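Tuesday's list done by noon, or so the whiteboard claims. I did not write the whiteboard.

Fourth week of the reserve exercise at Fletiswood and I have become the person who knows where the stretchers are. It was never in my orders. I came as a signals reservist with a good headset and some opinions about antennas, and somewhere between the first kit issue and the second I was handed a clipboard, and in the Army a clipboard is a kind of marriage.

We were up at 0430 for the casualty evacuation serial. The plan had us moving 29 simulated wounded from the creek line to the aid post at Virkach, which is a shed. It has a proper sign now, so morale is high. Twenty-nine is a lot of wounded when you have 15 stretchers and one of the trucks is having its brakes looked at. The planning staff had allowed 20 minutes for the first lift. We took a good deal longer, partly on account of the fog and partly on account of my having sent the lead vehicle up the wrong fire trail. I would like it recorded that both trails are marked with the same colour tape. I put this in the debrief and was thanked for my input.

The casualties were magnificent. One sapper with a cardboard tag reading CHEST moaned so convincingly that a real medic came over from the real tent. Another had fallen asleep under his own tag and was carried the whole way without waking, then complained at breakfast that he'd missed the exercise.

Radios behaved until they didn't. The new Fodia sets are lighter than the old ones and have a much nicer menu, which you get to spend a lot of time in. I lost the net twice before sunrise and got it back the second time by standing on a jerry can. So much for my opinions about antennas.

Afternoon was stores. I can't complain, it was indoors.
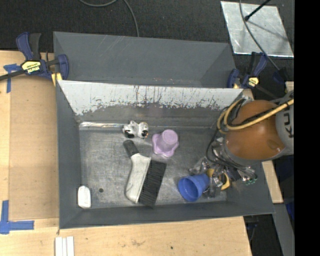

Brush, grey bin, odds and ends.

The stocktake is a separate grief. The ledger says we hold 721 field dressings. The shelf does not agree with the ledger, and the two of them have been not speaking since before I arrived. I counted twice and got two answers – neither of them 721 – so I wrote down the second one because I was sitting down for it. The quartermaster's office wants it by tomorrow, on the form that replaced the form I'd already filled in.

Dinner was the Polák stew again, so called after the brand on the tin. It is a perfectly decent stew. I have now had it enough times to have a favourite spot in the pot (lower left, more carrot).

Night move is on for 0200, weather permitting, and the weather always permits. Boots are by the stove, socks are on the tent rope, batteries are on charge in the signals truck if no one has unplugged them for the kettle. Must ask about more tape in the morning. Some other colour. Any other colour.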